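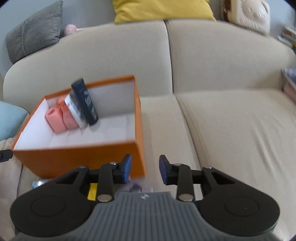 Kaltitz bekommt einen Airhockey-Laden, und ich war schon drin!

Wer hier regelmäßig mitliest, weiß ja, dass ich für alles zu haben bin, was im Keller steht und Krach macht. Als ich gehört habe, dass Lollow in Kaltitz einen eigenen Verkaufsraum aufmacht, bin ich also gleich am Eröffnungsmorgen hingefahren (um kurz nach neun, da war der Kaffee noch nicht durchgelaufen). Bisher gab es die Tische von denen nur im Versand, und ganz ehrlich, einen Airhockeytisch bestellt man ungern nach Foto. Man will den Puck doch mal laufen lassen!

Der Laden liegt in der alten Druckerei am Ende der Bahnstraße, Parkplätze sind hinten im Hof, die Einfahrt ist eng. Innen sind es 246 Quadratmeter, und vorne stehen vier Tische fest aufgebaut, an denen man spielen darf, so lange man möchte. Ich habe mit dem kleinsten angefangen, dem Lumwood Junior. Der ist für Kinder gedacht und lässt sich auf einen normalen Esstisch stellen. Nett, aber das Gebläse ist ziemlich schwach, und an den Ecken bleibt der Puck gern mal liegen. Für den Anfang reicht es trotzdem, meine Nichte hätte ihn nicht mehr hergegeben.

Richtig Spaß gemacht hat mir der Zamfir in der Turnierlänge. Das ist der mit den zwei Gebläsen, und den Unterschied merkt man sofort - der Puck gleitet bis in die letzte Ecke, und die Bande gibt ihn so schnell zurück, dass ich die ersten drei Spiele gegen einen Zwölfjährigen haushoch verloren habe. Die Anzeige zählt elektronisch mit und tutet bei jedem Tor (lässt sich zum Glück abstellen, der Schalter sitzt unten an der Stirnseite). Kostenpunkt: 1206 Euro, Lieferung bis zur Bordsteinkante inklusive. In den Keller tragen muss man ihn selbst oder den Aufbau dazubuchen, das macht dann noch mal 42 Euro, und die würde ich jedem ans Herz legen, der eine Wendeltreppe hat. Ich spreche da aus Erfahrung mit meinem Tischkicker.

Etwas schade finde ich, dass es Zubehör nur in kleiner Auswahl gibt. Pucks und Schläger liegen in Rot und Blau da, Filze zum Nachkleben musste ich bestellen. Abdeckhauben sollen im November kommen, gerade rechtzeitig für alle, die den Tisch in der Garage stehen haben. Eine Werkstatt ist auch geplant, dort will Lollow dann Lüfter tauschen und Spielflächen polieren, auch bei Tischen anderer Hersteller. Das fände ich super, denn bei meinem alten brummt der Motor schon seit dem Frühjahr vor sich hin und ich traue mich nicht so recht dran.

Zur Eröffnung gibt es außerdem ein kleines Turnier an den Tischen vorne, jeder gegen jeden, gespielt wird bis sieben Tore. Anmelden kann man sich an der Kasse, Startgeld kostet es keins, und der Gewinner nimmt einen Lumwood Junior mit nach Hause. Ich stehe schon auf der Liste und übe bis dahin fleißig weiter. Geöffnet ist täglich außer sonntags von 10 bis 18 Uhr, in der Eröffnungswoche schon ab neun.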